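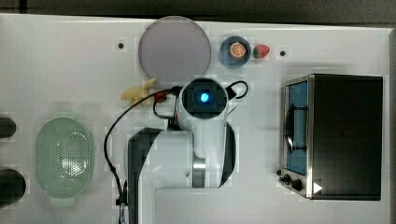 Last updated: December 31, 2018

Robot kitchen for rent, dinner not included

Starting this winter, a lab or workshop in Bultovero can have a robot kitchen delivered for 900 euros a month. It comes with a table, an arm, a gripper, some dishes and a supply of toy fruit. It does not come with a sink, and the toaster oven is there to have things put into it and taken out again. No one at the company selling it will promise toast.

The service is called Guserik and it comes from Skirkonus, a small firm that used to fit out teaching labs and still does when someone calls. Customers get the hardware set up and bolted down, a deck of 29 task cards, and a login for a scheduling page where they book remote help. They write their own control software or bring whatever they already have. Skirkonus looks after the arm, replaces the fruit and takes everything away at the end of the lease.

The cards are the part the firm is proudest of. Each one has a starting layout on the front and a goal on the back, in language a tired graduate student could follow. "Put the banana on the large plate" is one of the early ones. "Take the can out of the pan" is a little further along. The later cards involve the oven door, and people who have tried them tend to bring up the oven door before you ask.

"Everyone wants to start with the door," said Rasmus Ramanauskas, who manages the service. "We tell them to start with the banana. They start with the door. Then in the second week they call us and ask where the banana card is."

Ramanauskas gave me an afternoon with the kit, most of which I spent on a stool watching a white arm with a blue light on it consider a piece of plastic fruit. It is more absorbing than it sounds, in the way that watching someone else park is absorbing. The dishes are ordinary kitchen shapes in soft colors, with a plate the shade of weak lavender and a pale green colander that would not look out of place in a nice apartment. The orange arrives already sliced. The strawberry is small and red and, according to the firm, the item customers most often ask to have replaced. It rolls.

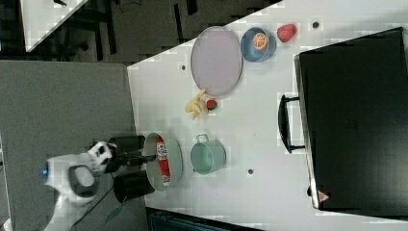 Kaja Liepiņa

Pans get a section to themselves in the printed guide, and they deserve it. A rim is a thin thing to get two fingers on either side of, and once there is a can lying in the pan the job changes again. The guide suggests gripping the rim first with nothing inside, then adding weight once that works every time. It has less to say about what to do when it works nearly every time, a stage at which several of the trial customers appear to have settled down and stayed.

The trial began in July with 13 customers, mostly university groups plus a couple of companies who would rather not be named until they have something to show. Between them they booked 561 sessions on the scheduling page. Skirkonus was pleased with the number and less pleased with the pattern, which had a large share of the bookings falling late on Friday. The remote help desk now closes later on Fridays. It used to close at three.

What customers are paying for is mainly the setup. Anyone can buy an arm, and anyone can buy a colander. Getting the two onto a table that does not shift, with cables long enough to reach and a layout that matches the one in the next lab over, takes longer than most budgets allow for. The Guserik people say they can do it in a day and a half. The crew that did the delivery I followed took two days, the extra half day going to an elevator.

Oltmanns, which leases lab benches and has been eyeing the same customers, offers something close at a lower monthly price. Its version leaves out the oven and charges separately for delivery, pickup and spare parts. Ramanauskas is polite about it. He has a spreadsheet comparing the two and opened it without being asked. By his figures Oltmanns comes out cheaper for anyone who keeps the kit for less than three months and breaks nothing. He scrolled past that row fairly quickly, then to his credit scrolled back.

I had a few complaints of my own. The cables need a better home. They run loose over the tabletop beside the arm, and while the clips help, I kept wanting to tidy them the way you want to straighten a stranger's collar. The cards are printed on glossy stock that slides off the table if you set a stack near the edge. And the guide assumes you know what a wrist joint is on page one and explains it on page 22.

The fruit is also a matter of taste. Skirkonus went with toys on purpose, so that a task in one lab can be repeated in another with the same banana, and so the place does not smell by Wednesday. Some customers would like to move on to the real thing. A real banana bruises, which a researcher might call useful information and a cleaner would call something else. The firm says a "soft goods" pack is being discussed. Asked what would be in it, Ramanauskas said bread, probably, and then looked as if he wished he had not.

There is a fair question about whether any of this gets us closer to a robot that clears up after supper. The brochure thinks so. Its cover has the word "home" on it in large type, and inside there is a paragraph about aging parents that seems to have wandered in from a different brochure. Down at table level the claims are smaller and easier to believe. A team can practice the same pickup over and over, change one thing, and practice it again. When the arm misses, the strawberry is none the worse for it.

The groups that stayed on after the trial mostly wanted that and nothing grander. One of them has the deck sorted into two piles, "done" and "Friday." Another asked for a second pan so that two students could argue over separate rims. Skirkonus sent the pan and did not charge for it, though a line has since been added to the price list.

Leases run for a minimum of two months. Delivery inside Bultovero is included, and anywhere else is quoted by distance. Customers need a ground floor room or an elevator that has been measured by someone other than the customer, a condition added to the contract after the delivery mentioned above. Training takes a morning and covers powering up, stopping the arm in a hurry, and the proper way to reset a layout between attempts. The stop button gets the longest segment.

Bookings for the spring are open now through the scheduling page. Replacement strawberries ship in bags of six.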